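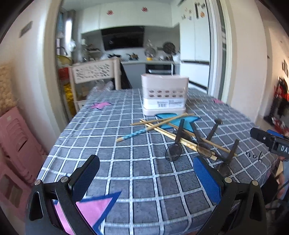
Kári Egilsson
Vinegar first, before anything else. I had the same glue stick mess on a checkered cloth last April and the glue came out with warm vinegar and a rag. Wax is a separate job – scrape it with a butter knife and then iron it through a paper bag.

Glue stick on a cotton tablecloth, already dried
Posted by closthorpe_mom
My kids made paper decorations at the dining table and there are now hard patches of glue in the cloth. It went through one wash at 90 degrees and the patches are still there, maybe a little stiffer. No wax on it, only glue. The label says 100 percent cotton. Can I wash it again or did I set the stain?

Arsenault
You didn't ruin it. School glue sticks are mostly water soluble. Soak the cloth overnight in cold water with a spoonful of dish soap, rub the patches with an old toothbrush and wash again. Keep it out of the dryer until the patches are gone. I got one clean on the second soak, a Wednesday I think, and it still looks fine.

pludbridge122
just flip it over. mine has been upside down for years

closthorpe_mom
Soaking it tonight. The vinegar left a smell on my last cloth so I'll try the soap first. Two of the patches are right on the hem and I may have to go over those by hand.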